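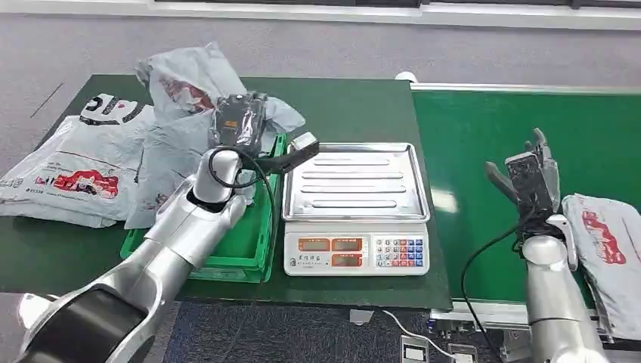 Mailing bag

Posted in March by Namboodiri

A mailing bag, also called a courier bag or poly mailer, is a thin plastic envelope used to send goods that don't need the protection of a box. It is usually gray, black or white on the outside, with an adhesive strip along a flap at the open end. The sender's or carrier's artwork is printed on the film before it is cut into bags. Clothing, bedding, soft toys and small packaged parts make up most of what travels in them.

Makers and resellers describe mailing bags as waterproof, tamper-evident and lighter than cardboard. The last claim holds up well for a bag and a box of similar capacity. The first two depend a good deal on how the flap is closed and on what the seller means by the words.

Construction

Most bags are made from polyethylene film folded and sealed along the sides. Better grades are made of more than one layer, with a dark inner layer that keeps the contents from showing through. Thickness is often quoted in sales listings, but it says little about the side seams, where many bags fail. A thick bag with a poor seam can split sooner than a thin one with a good seam.

"Tamper-evident" normally means that the adhesive can't be lifted without stretching or tearing the film. It doesn't mean the bag resists being opened. A blade along the bottom fold defeats it at once, and a strip of tape over the cut may pass without comment at the next depot.

Weighing

Carriers charge by weight, by size, or by whichever of these produces the higher price. A small parcel in a bag is commonly weighed on a bench scale with a flat or shallow steel platform and a keypad on the front. On many models the display is split into separate windows for weight, unit price and total, a layout that comes from retail counters. The price windows have no use in a packing room that only needs the weight, and are often simply ignored.

The usual instructions are to place the scale on a level surface, return it to zero with the platform clear, and wait for the reading to settle. Soft packages raise a further problem. A loosely filled bag spreads when it is put down, and a corner that touches the bench or the scale housing carries part of the load. The reading is then low. Guides published by sellers of scales tend to discuss the fineness of the display at length and this fault hardly at all, although a wider platform would often do more good than an extra decimal place.

Harden, a reseller of packing supplies, has stated that 12 percent of parcels in a trial of 1592 were underweighed for this reason. The trial was never published in full, and the company sells oversized platforms. The figure is widely repeated on packing forums, generally without its source.

Bench layout
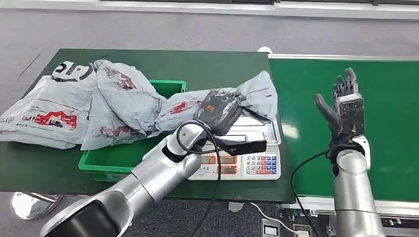
The arrangement of a weighing bench receives less attention in trade literature than the equipment on it. Common advice is to keep incoming parcels on one side of the scale and finished ones on the other, with a clear margin around the platform. Mailing bags make the margin hard to keep. They have no stiffness and don't stack like boxes, and when heaped into a crate they tend to climb over its rim and wander toward whatever stands next to it, as with the gray bags bunched over the green crate here, one of them stretched out past the back of the scale. A small wrapped package brought in over the platform has to clear the heap as well as the scale. Whether a deeper crate would help is doubtful, because bags at the bottom are then harder to reach and more of them get dragged out at a time.

Aletti, a maker of bench furniture, recommends a fixed divider between crate and scale. The Devside packing handbook advises against dividers on the ground that they snag film. Neither offers any measurements in support.

Environmental claims

Bags are sold as recyclable, recycled, degradable or compostable, and the terms are easily confused. Plain film can be recycled in principle, but labels, adhesive and mixed layers reduce its value, and many household collections refuse it. A bag marked as containing recycled material may contain very little. Degradable film breaks into fragments under certain conditions, and it shouldn't be taken for compostable film.

Reusable bags with 2 adhesive strips allow the customer to return goods in the same bag. One supplier's brochure speaks of a fabric version good for 200 trips. No account is given of how many bags came back often enough to find out.

See also: Padded envelope; Counter scale; Volumetric weight

Last updated: 2023-06-18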